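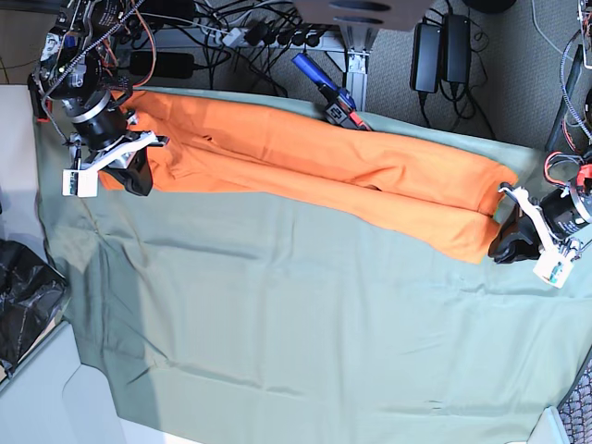 Changing the logo on moulded products when the old one is cut into the tool
Posted in Small Manufacturers

lidsandtubs

Hello all, I hope this is the right part of the site, do move it if not. We are a family firm in Faltville making household plastics, mainly storage tubs, washing-up bowls and a garden bucket that has kept the lights on for longer than I care to admit. My father started the business and it now falls to my sister and me to run it, though he still comes in most mornings and reads the post before we do.

We trade as Drisik, and the logo is a heron my father drew himself on the back of a delivery note. I'm fond of it, but it has very thin legs, and on the smaller items they come out as two faint scratches. Customers ask if the bowl is damaged. We would like a simpler heron, or possibly just the name, and my father has agreed to this in principle (after a fairly long lunch).

The trouble is that the old bird is engraved straight into the steel on most of our tools. Our toolmaker, Gerlach, says it can be welded up and re-cut, but he was a bit vague about how the surface would look afterwards. Has anyone done this? Do you change everything in one go, or let the old and the new sit on the shelf together for a while? We also have 3173 printed cartons with the old heron on them, and I can't bear the thought of skipping the lot.

Thank you for reading, I know I do go on.

mouldy_old_hand

What a nice thing to have, a logo your dad drew! Please keep the delivery note somewhere safe, and get it framed if it isn't already.

Now, the steel. Welding and re-cutting is perfectly normal, but ask Gerlach whether the logo sits on a polished face or a textured one. On a texture you can usually blend the repair in so that you'd have to hunt for it. On a high polish you may well see a slight halo in the plastic, because the weld is a bit harder or softer than the steel round it and takes the polish differently. We had that on a clear lid and it drove me up the wall, although I don't believe a single customer ever mentioned it.

What we did on the later tools was have a shallow pocket cut where the old logo was and a small insert screwed in from behind. It leaves a fine line round the edge, so we turned the line into a border and made it part of the design. The next time the marketing people (my brother-in-law, in our case) had a bright idea, we only had to swap the insert. The first one costs more, but you'll be glad of it later on. 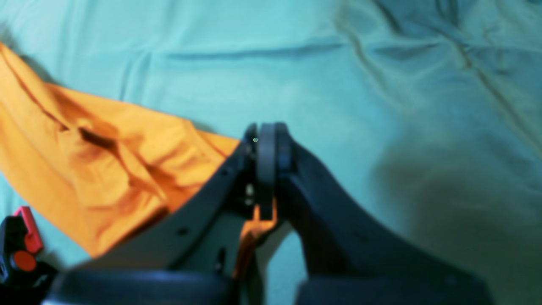
Do check where the cooling channels run before anyone cuts a pocket, particularly on older tools where the drawings have wandered off. And ask for a trial run in your darkest colour as well as your palest, as a dark bowl will show up marks that a white one hides quite happily.

As for all at once or bit by bit, I'd go bit by bit. Start with the small items where the legs are vanishing, and do the buckets when the tool is out for a service anyway. Folk won't mind two herons for a season.

Flolix_packing_bench

use the cartons up. we had 1000 left when ours changed, put a plain label over the old logo and nobody said a word

lidsandtubs

Thank you both so much, this is far more than I'd hoped for. It's a textured face on the bowls and polished on the tub lids, so it sounds as though the bowls can be welded and the lids might want the insert. I've asked Gerlach to price it both ways and he's gone off to look for the drawings, so wish him luck.

Labels on the cartons it is. My father would like it known that he has always thought the legs were fine. We're hoping to have the first bowls done by March, and I'll come back and say how the texture came out.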